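How I Collect Pencil-Sorting Demos Without Losing My Mind

I've had a few messages asking how I go about recording examples for the pencils-into-cup task, so I'm finally writing it down properly. If you've read my older posts you know I started with big foam blocks, and pencils are a whole different animal. They're thin, they roll, they lie on top of each other, and the arm has to turn them upright before they go anywhere. They're also cheap and you can buy them by the box, so I love them!

I'm going to assume you've already got an arm you can drive by hand or with a leader arm, a couple of cameras, and some way of saving joint positions along with video. I use a little recorder script I call Burkow (named after a bus stop, don't ask) but anything that writes synced timestamps will do.

Step 1: Decide what one episode is

Do this before you record anything. I changed my mind halfway through my first batch and had to throw the whole lot out, which was a sad Sunday. For me, one episode is one pencil: the arm starts at its home pose, goes to a pencil on the table, picks it up, drops it in the cup, and goes back home. Other people record the whole pile in one long take. That works too, but when you fumble pencil number five you've spoiled a long recording, and I fumble a lot.

Write your definition down on paper and tape it up somewhere near the table. Mine says where an episode starts, where it ends, and what counts as a fail.

Step 2: Set up the table

Put the cup where the arm can come straight down over it without folding itself into a silly shape. Drive it there a few times with nothing in the gripper. If a joint gets close to its limit, move the cup now, not after you've got 44 episodes saved.

Then sort out your light. My tabletop is shiny and the reflections move when I move, so I pick one lighting setup and stick with it for a session, then change it on purpose for the next. You do want variety in there, you just want to know when it changed so you can look it up later. Lock the exposure and white balance on every camera while you're at it. I left auto exposure on once and the brightness pumped up and down every time the arm swung past.

Keep your stop button within reach. I know, I know, but check it works at the start of each session anyway.

Step 3: Lay out the pencils

This is the part people rush, and it matters more than how smoothly you drive. If you always lay your pencils in the same tidy row, the policy learns the row. I go through three kinds of layout: side by side, side by side with one thrown across the top, and a proper mess. The crossed one is my favorite because you have to think about which pencil to take first (take the top one, always, and be consistent about it – if you sometimes pull from underneath you're teaching two different habits).
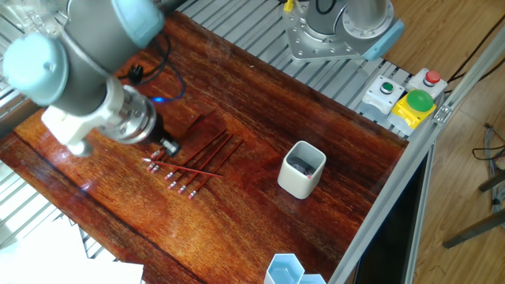
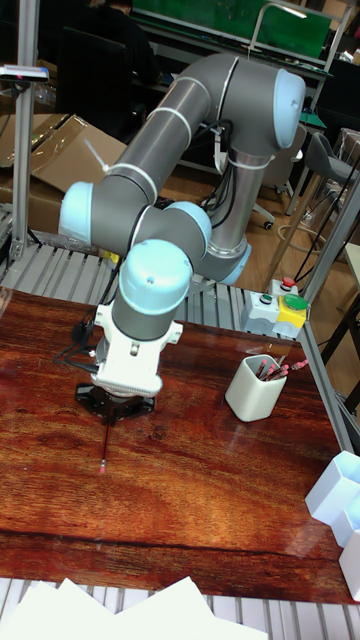 Pencils with pink erasers, the square cup, and the arm over the table.

I also vary how many pencils are in the cup when an episode starts. An empty cup is easy. A cup with a bunch already leaning over to one side is much harder, because the new one has to find a gap, and you need plenty of examples of that or the arm will just mash the pencil into the others and give up.

Step 4: Drive slowly, but don't stop and think

My first demos were full of pauses. I'd hover over the pencil, squint at it, nudge left, nudge right, then grab. The trained policy did exactly the same thing, except sometimes it hovered forever! So now I plan the whole move before I hit record. Look at the pile, pick your pencil, decide where on it you're going to grab, and go.

A few things that helped me:

Choose one grab point and stay near it. If you hold the pencil too close to one end it swings around when you lift.

Come down with the fingers lined up across the pencil. If they're at an angle, the pencil twists as they close.

Turn the pencil upright while you're still well away from the cup. Doing it right over the rim is how you knock the cup over.

Lower it a bit before you let go. Dropping from high up looks fine until it bounces out.

Step 5: Record, tag, reset

I do sets of 20 and then take a break. After that my hands get lazy and it shows in the data. At the end of each episode I hit one key for good, another for bad, and a third for "good but ugly", which covers things like a second try at the grab. I keep the ugly ones in their own folder. Recoveries are useful to train on, but I like to choose how many go in.

Resetting takes longer than the demo itself. Don't let that tempt you into putting the pencils back in the same spot. I've got a printed list of layouts and I work down it, which saves me from making up something "random" that ends up looking the same every time.

Step 6: Watch your own footage

After every session, play back 11 episodes picked at random, at double speed, from every camera. You're looking for dropped frames, a camera that got bumped, a cable hanging in front of the lens, or a gripper value that doesn't match what the fingers are doing. I caught a gripper channel lagging behind the video this way. It would have wrecked the training run and I'd have blamed the model.

How many do you need?

For my setup, 100 good episodes got me something that could pick from a neat row most of the time. The crossed layouts needed more, and I'm still adding to those. My advice is to train early on a small batch, watch where it goes wrong, and then record more of exactly that. When mine kept missing pencils close to the cup, I did an extra set with every pencil close to the cup, and the next version was noticeably better at it.

Next up I want to try the same thing with markers, which are fatter and should be easier to grip, though the caps worry me a bit. If you've already done markers, leave a comment and tell me whether you recorded with the caps on!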